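La llave de la casa de Skosard estaba donde había dicho el abogado, debajo de la segunda maceta. Faith Makokha la sacó con dos dedos, le quitó la tierra y abrió a la primera. Había esperado que costara más.

Dentro olía a leña y a jabón. El tío Emil llevaba muerto desde abril y alguien había seguido limpiando. Los suelos estaban fregados y en la cocina había un paño doblado sobre el grifo. Faith dejó la maleta en el pasillo y abrió las ventanas del lado del río.

No era su tío. Emil Lüthi había sido el segundo marido de su abuela, catorce años de matrimonio y luego una separación de la que en la familia se hablaba poco. Faith lo había visto en dos ocasiones. La primera era demasiado pequeña para acordarse. La segunda, en el entierro de la abuela, él le dio la mano, le dijo que tenía el mismo modo de estar de pie que ella y se marchó antes de la comida. Ahora le dejaba una casa, un cobertizo y los derechos de paso de la barca.

Lo de la barca no lo entendió hasta la tarde, cuando llamó a la puerta un hombre con botas de goma.

— Victor Okoth — dijo él —. Llevo la barca. Bueno, la llevaba para él.

— Pase.

— Estoy mojado.

Se quedó en el umbral y se lo explicó desde allí. La barca cruzaba de Skosard a la orilla de Prumis tirando de un cable de acero. No tenía motor. La movía la corriente, según se orientara el casco, y el barquero solo tenía que saber cuánto. El paso era un derecho antiguo que iba con la casa. Si en todo el mes de junio no se hacía ninguna travesía, el derecho volvía al cantón, y el cantón quitaría el cable.

— ¿Y cuánto queda de junio?

— Cuatro días.

— ¿No ha cruzado usted?

— Sin el dueño no vale. Tiene que ir el dueño a bordo y firmar en el libro.

Faith le preguntó dónde estaba el libro. Victor miró hacia el pasillo, por encima del hombro de ella, y dijo que eso lo sabía Emil.

Lo buscó hasta la noche. En la sala había estanterías con manuales de jardinería y novelas de espías en alemán. En el dormitorio, una cómoda con camisas planchadas. Encontró facturas de la luz atadas por años, un acordeón sin correas, una caja de anzuelos y, en el cajón de la mesilla, una fotografía de su abuela en la barca, con un pañuelo en la cabeza, seria, agarrada a la barandilla. Por detrás ponía «1.084» y nada más. Faith la dejó apoyada en la lámpara y se acostó sin cenar.

Por la mañana fue a la tienda, que era también la oficina de correos. La atendía Nia Harries, una galesa de unos sesenta años que había llegado para un verano y se había casado con el panadero. Fue ella la que había seguido fregando los suelos. Lo dijo mientras pesaba el queso, sin darle importancia.

— Me pagó el año entero por adelantado. Yo cumplo hasta diciembre.

— ¿Sabe usted dónde guardaba el libro de la barca?

— Yo limpio. No abro cajones.

— ¿Y qué significa mil ochenta y cuatro?

Nia envolvió el queso y pensó un poco.

— Será una travesía. Las numeraba.

Faith volvió por el camino del río. La barca estaba amarrada en el lado de Skosard, plana y verde, con un banco a cada costado. Victor no estaba. Sentado en el banco de estribor había un muchacho con una mochila entre los pies, que se levantó al verla. Se llamaba Tuấn Ngô y trabajaba en el vivero de Prumis. Desde abril daba la vuelta por el puente, hora y media en bicicleta por la mañana y otra hora y media por la tarde.

— Hoy libro — dijo —. He venido a ver si ya cruzaba.

— Todavía no.

— Vale.

Volvió a sentarse. Faith también, enfrente. El agua bajaba marrón y con ramas. Al rato el muchacho le contó que Emil no le cobraba, pero le hacía llevar semillas. De rábano, de lechuga, lo que sobrara en el vivero. Las guardaba en el cobertizo, en latas.

— ¿Usted ha estado en el cobertizo?

— Claro. Allí firmábamos.

El cobertizo no tenía luz. Las latas ocupaban una pared entera, cada una con su etiqueta, y al fondo había una mesa alta con una silla. El libro estaba encima de la mesa, a la vista. Ella no había pensado en mirar fuera de la casa. Era un libro de cuentas de tapa negra, y había otros tres iguales debajo. Lo abrió por la última página escrita. La letra de Emil se iba haciendo más grande hacia el final, como la de los niños.

Se llevó los cuatro a la cocina y leyó hasta que le dolieron los ojos. Cada línea era una travesía: número, hora, estado del agua, pasajeros, firma. No había nada más, ni un comentario. En el segundo libro aparecía el nombre de su abuela. Aparecía a diario durante años, de ida y de vuelta, porque ella daba clase en la escuela de Prumis. Luego, la 1.084. Agua alta. Una pasajera. Ida. En la columna de la firma, la letra de la abuela, igual que en las tarjetas de cumpleaños.

La 1.085 era de un mes después y llevaba dos vacas.

Faith cerró el libro. Siempre había oído que fue él quien se marchó. 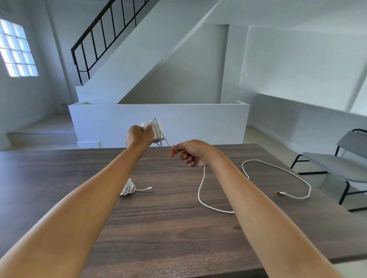

*Ramiro Alcubierre*

Al día siguiente llovió y Victor dijo que no. Al otro llovió menos y volvió a decir que no. Bajaba por el camino, miraba una estaca con marcas clavada en la orilla y subía a decírselo a la puerta.

— Queda mañana — dijo Faith.

— Queda mañana.

— ¿Y si mañana tampoco?

Victor se limpió las botas en la hierba.

— Pues tampoco.

Esa noche llamó a su madre. Le habló de la casa, del olor a jabón, de Nia. Le preguntó si sabía que la abuela se había ido en la barca. Al otro lado hubo un silencio y el ruido de un grifo que se cerraba.

— Todo el mundo se iba en la barca — dijo su madre —. No había otra manera.

— Digo que la llevó él. Ella se marchaba y la llevó él a la otra orilla.

— Era el barquero, Faith.

Hablaron después del seguro y de si convenía vender. Su madre opinaba que sí. Faith le dijo que lo pensaría, y luego estuvo un rato con el teléfono en la mano, mirando la fotografía. La tenía que haber hecho él. Con una mano en el timón y la otra en la cámara, o quizá había soltado el timón.

El último día amaneció sin lluvia. A las seis y media Victor ya estaba en la orilla y el muchacho también, con la bicicleta tumbada en la hierba. Nia bajó con el delantal puesto y un termo. La estaca marcaba algo más de lo que a Victor le gustaba, pero no lo dijo, y Faith vio que no lo decía.

— ¿Suben todos? — preguntó.

— Yo miro — dijo Nia.

Tuấn subió la bicicleta y la sujetó contra el banco. Victor soltó la amarra, giró el timón un palmo y esperó. Durante un momento no pasó nada. Después la barca se apartó sola de la orilla y el cable empezó a cantar por encima de sus cabezas, un sonido fino que Faith notó en los dientes.

— Cójalo — dijo Victor.

— ¿El qué?

— El timón. El dueño tiene que ir a bordo, no hace falta que vaya sentado.

Ella lo cogió. Era más duro de lo que parecía y tiraba hacia un lado sin descanso. Victor le corrigió la mano una vez y luego se puso a mirar el agua, río arriba, por si venía algún tronco. A mitad de camino la corriente les entró de lleno, la barca se inclinó y la bicicleta resbaló hasta el centro. Tuấn la sujetó con la pierna.

— Un poco menos — dijo Victor —. Eso es.

En la orilla de Prumis había un embarcadero de tablas y un cartel con los horarios, descolorido. Tuấn sacó la bicicleta, buscó en la mochila y le dio a Faith un sobre de papel.

— Acelgas — dijo —. Es lo que había.

Se fue pedaleando hacia el vivero. Faith puso el libro sobre el banco y Victor le prestó un bolígrafo. Escribió la hora. En la columna del agua escribió «alta», preguntó con los ojos y Victor asintió. Un pasajero. Al llegar al número tuvo que volver a la página anterior para mirar el último.

— ¿Sigo con la cuenta o empiezo?

— Él siguió con la del anterior — dijo Victor.

Puso el número que tocaba. Firmó con el nombre entero, que no cabía en la casilla y se salió al margen.

A la vuelta iba menos inclinada la barca, o ella la notaba menos. Nia seguía en la otra orilla y había servido café en la tapa del termo. Faith pensó en las acelgas, en que no sabía cuándo se sembraban, y en que tendría que preguntarle a alguien qué hacer con el acordeón.

— Esta tarde hay que ir a buscar al chico — dijo Victor —. Sale a las cinco.

— ¿A las cinco está usted?

— Yo estoy.

Ella giró el timón demasiado pronto y tocaron la orilla un par de metros más abajo del amarre.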